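Zweite Gruppe beim Kartslalom, lohnt sich der Aufpreis für den Ornier-Rahmen?

plolik_fan
Moin zusammen, meine Tochter fährt jetzt die zweite Saison Kartslalom und der Verein will auf Ornier umstellen. Angeblich liegt der Rahmen ruhiger in der Gasse und verzeiht mehr. Der Händler redet von 2 Sekunden pro Lauf. Ich halte das für Verkäufergerede, lasse mich aber gern belehren. Wer ist den mal gefahren?

kurve7
2 Sekunden? Auf unserem Platz liegen die ersten vier nicht so weit auseinander. Wir hatten den Ornier einen Nachmittag zur Probe, schlecht ist er nicht. Schneller war damit aber keiner, der vorher langsam war.

Bremspunkt
Sehe ich anders. Bei uns sind die Pylonenfehler klar zurückgegangen, vor allem in der Schweizer. Die Lenkung ist direkter, das merken gerade die Kleinen.

kurve7
Und im selben Winter habt ihr doppelt so oft trainiert, das stand hier im Forum. Woher weißt du dann, dass es am Rahmen liegt?

Bremspunkt
Wissen nicht. Aber ich stehe jede Woche am Platz und sehe den Unterschied. Unsere Teile sortieren wir übrigens nach Farbe, Vorderachse in Rot, Hinterachse in Blau, dann sucht am Renntag keiner die Spurstange.

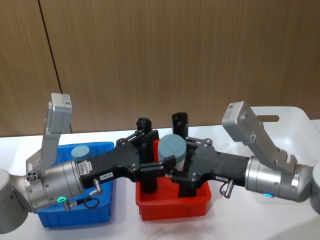

Rote und blaue Kiste auf dem Tisch

plolik_fan
Sortieren können wir auch ohne neuen Rahmen. Gibt es irgendwo Zeiten, gleiche Fahrer, gleicher Tag, beide Karts? Im Prospekt steht »bis zu«, und damit kann man alles behaupten.

Adamczyk_Cup
Beim Adamczyk-Cup im Mai könnt ihr beide nebeneinander sehen, falls er stattfindet. Bin da skeptisch, Stand April 2021 ist noch gar nichts genehmigt. Zum Preis: Der Nikonon-Rahmen kostet gebraucht etwa 100 Euro weniger, und Achsschenkel bekommt man dafür schneller. Beim Ornier haben wir 7 Wochen gewartet.

Bremspunkt
7 Wochen hatte ich nie. Bei mir waren die Teile nach ein paar Tagen da.

Adamczyk_Cup
Dann hattest du Glück oder einen besseren Händler. Ich kann nur sagen, wie es bei uns war — und mit einem krummen Achsschenkel fährt man halt nicht.

kurve7
Ich würde frische Reifen kaufen und den Luftdruck ordentlich einstellen. Fragt mal rum, wie viele vor dem Lauf überhaupt messen.

plolik_fan
Gut, dann bleiben wir diese Saison beim alten Rahmen und ich frage den Händler nach echten Zeiten. Falls er welche hat, stelle ich sie hier rein. Welchen Druck fahrt ihr bei Nässe?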